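Minutes, January, 4:00 p.m., demo kitchen

Notes from the last meeting were approved without changes.

**1. Unit with the black handle**

Discussion about whether the unit should stay where it is. Agreed to leave it for now. The handle needs to be checked for tightness before the next session, and Foditz will be asked for a price on a spare.

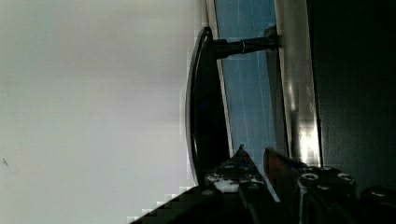
*Item 1: handle and blue panel*

**2. Table sets**

The play food and dishes will stay on the white table. The ketchup bottle goes back on its plate at the end of each session. It was reported that the inventory sheet lists 79 pieces and the shelf labels only cover 65. The labels will be reprinted. The grapefruit half and the banana are to be kept in the same bin as the strawberries. 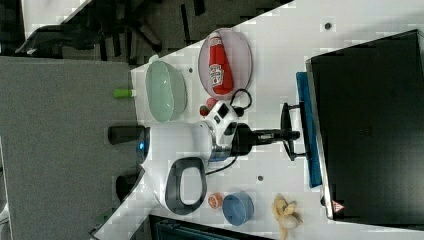
Baidoo asked if the bowls and cups could be stored apart from the fruit, as the small pieces get lost inside them. Agreed. A second bin will be bought, budget $50.

**3. Cookware**

Hodby has offered more pots. The group felt there is enough cookware already, with the black pots and the colander taking up much of the table. The offer will be declined with thanks. The measuring cup stays in the set.

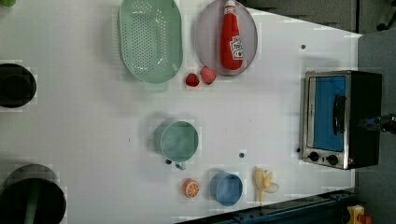
Kitchen Sets Group, Skedar

**4. Budget**

Around $100 is left for the period. After the bin, the rest is held for labels and cleaning cloths.

**5. Actions**

- Check handle, ask Foditz for a price
- Reprint shelf labels
- Buy second bin
- Reply to Hodby

Meeting closed at 4:50 p.m. The next one is in February, same room.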